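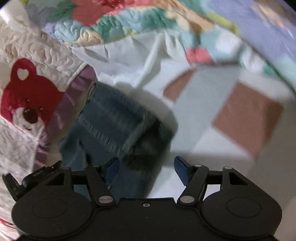
Plidon 项目 夹爪故障专题会议纪要

日期:2022年4月17日
地点:Mallurcombe 办公楼,二层小会议室;Plovness 现场通过电话参加
参加:织物采集组、机械组、软件组、安全负责人、Plovness 现场操作员代表。Kaneko 的售后工程师只参加第三项。
记录:机械组

一、上次纪要的确认

上次纪要没有修改意见,通过。遗留事项里有一条“更换采集台的照明”,采集组说灯已经到货,还没有安装,继续保留。

二、事件经过

采集组报告如下。操作员用手持夹爪整理一堆混合织物,有毯子、牛仔布和薄的白布。在夹牛仔布的接缝处时,右侧连杆突然失去力量,右边的夹指停在半开的位置,左边的夹指继续合拢。操作员松开扳机,夹爪没有完全张开。他用左手去拉布料,左手食指被连杆和横梁之间的空隙夹到。皮肤发红,没有破,当天在急救箱处做了冷敷,第二天没有不舒服。

停下来以后,操作员发现右侧连杆根部的一根金属销钉不在原来的位置。大家把布料一件一件抖开,最后在一条毯子的绗缝里找到了销钉。找销钉用了40分钟。在这段时间里,旁边的机械臂工位没有停机,这一点后面单独讨论。

安全负责人问,事件发生时有没有人按急停。采集组回答:手持夹爪上没有急停,只有扳机。旁边工位的急停没有人按,因为当时大家认为两个工位没有关系。

三、原因分析(Kaneko 售后工程师在线)

机械组拆开了故障夹爪,说明了三个发现。

第一,销钉一端的卡圈不见了,到现在没有找到。销钉上有一圈磨痕,磨痕的位置和连杆孔的边对得上。机械组认为卡圈是先掉的,销钉是后来慢慢移出来的。

第二,连杆孔里有很多棉絮。棉絮压得很紧,用镊子才能取出。采集组说每天用气吹清洁外面,但是没有清洁孔内。

第三,左右两侧连杆的松紧不一样。左侧正常,右侧用手就可以感觉到晃动。

Kaneko 的工程师认为,棉絮会把卡圈往外推,这个解释是可能的,但是他要看到零件才能下结论。他询问夹爪的开合次数。软件组查了记录,最后一次保养以后的次数没有保存,因为12月更换固件的时候计数被清零,之后没有人重新打开这个功能。Kaneko 的说明书写的是每500次开合检查一次卡圈。采集组表示,他们以前理解这个要求只适用于装在机械臂上的型号。

关于这一点有争论。机械组认为说明书写得清楚,手持型号也包括在内。采集组不同意,说手持型号的页面在另外一个附录,附录里没有写。Kaneko 的工程师查看以后承认附录里确实没有这一句,他会向公司内部反映。会议不再讨论是谁的责任。

工程师在本项结束后离开。

四、同型号夹爪的检查结果

Mallurcombe 和 Plovness 两地一共有22把同型号手持夹爪,全部做了检查。其中2把有卡圈松动,包括这次出故障的一把。另外一把在 Plovness,还没有失去销钉,操作员说最近感觉“合的时候有一点点响”,但是没有填写故障单。

Plovness 代表解释,故障单的表格里没有“异响”这一项,操作员不知道应该填在哪里。软件组同意在表格里增加这一项,同时增加一个可以自由填写的栏。

五、机械臂工位没有停机的问题

安全负责人认为这是本次会议最重要的一项。机械臂工位使用的夹指和手持夹爪相同,连杆结构也相同。手持夹爪出故障以后,没有人考虑机械臂上的夹爪会不会有同样的问题。而且丢失的销钉如果落在机械臂工位的布料上,机械臂会把它和布料一起夹起来。

软件组补充:现在的程序只看电机电流。如果一侧夹指没有力量,另一侧还在夹,总电流可能还在正常范围里面,程序不会报警。软件组用事件当天的数据看了一遍,手持夹爪的电流曲线有一个很小的下降,时间很短,按照现在的阈值不会被发现。

机械组提议增加左右夹指的位置比较,差值太大就停止。软件组说机械臂型号可以做到,手持型号只有一个编码器,不能分开测量两侧。手持型号只能靠人检查。

采集组担心,位置比较会带来很多误停。织物厚薄不均匀,例如夹到牛仔裤的裤边,两侧的接触时间本来就不同。软件组同意先只记录、不停机,看一段时间的数据,再决定阈值。安全负责人不接受“只记录”用于有人站在旁边的工位。讨论以后决定:有人在旁边的工位,差值超过临时阈值就停机,误停由采集组接受;围栏里面的工位先只记录。

六、采集数据的处理

采集组问,事件以前录的视频和轨迹还能不能使用。软件组认为,右侧夹指松动以后,录到的开合宽度和真实宽度不一致,用来训练会有影响。但是松动从哪一天开始,现在不知道。

临时办法是,这把夹爪自上次校准以后录的全部数据先做标记,不删除。软件组用画面里夹指的位置重新计算开合宽度,和编码器的数值比较,找出开始偏离的地方。困难是有一部分画面因为手移动得快而模糊,布料看不清楚,不过夹爪本身和镜头是固定在一起的,一般还是清楚的,计算应该可以做。

Plovness 的那一把夹爪用同样的办法处理。

七、决定和任务

1. 卡圈松动的夹爪停止使用,贴红色标签,放在机械组的柜子里,不可以自己修理后拿回去用。(机械组,立即)
2. 其余夹爪每次开始工作前,用手轻轻摇动两侧连杆,看销钉两端的卡圈是否都在,然后在表上签字。(采集组、Plovness 现场,下一个班次开始)
3. 重新打开开合计数,到500次时在屏幕上提示检查。提示不能用一个按键就关掉。(软件组)
4. 清洁步骤增加连杆孔内部。机械组写一页说明,配照片,中文和英文各一份。(机械组)
5. 夹爪没有完全张开的时候,不可以用手拉布料。先放下夹爪,断开电源,再取布料。这一条写进操作员培训。(安全负责人)
6. 任何零件丢失,同一个房间里全部工位停机,找到零件或者确认零件不在布料里以后才能恢复。恢复由安全负责人或者当班组长同意。(全体)
7. 故障夹爪连同磨损的销钉寄给 Kaneko,寄出以前拍照并测量销钉直径。(机械组)
8. 修改故障单表格。(软件组)
9. 位置比较功能按照第五项的决定上线。(软件组,完成后请安全负责人现场看一次)

八、其他

采集组建议在采集台下面铺一块浅色的垫子,小零件掉了容易看见。机械组觉得可以,但是提醒垫子的边不能翘起来,会绊脚。采集组先买一块试用。

有人提出给连杆加一个软的防护罩,这样棉絮进不去,手指也进不去。机械组说以前做过一个样品,罩子会碰到镜头下边,挡住一部分夹指。样品还在,机械组找出来重新看一下能不能改短。本次不做决定。

Plovness 代表问,在 Kaneko 的结论出来以前,现场能不能用另一个批次的卡圈代替。机械组回答不可以,等书面答复。

下次会议在收到 Kaneko 的检查报告以后召开,时间由机械组通知。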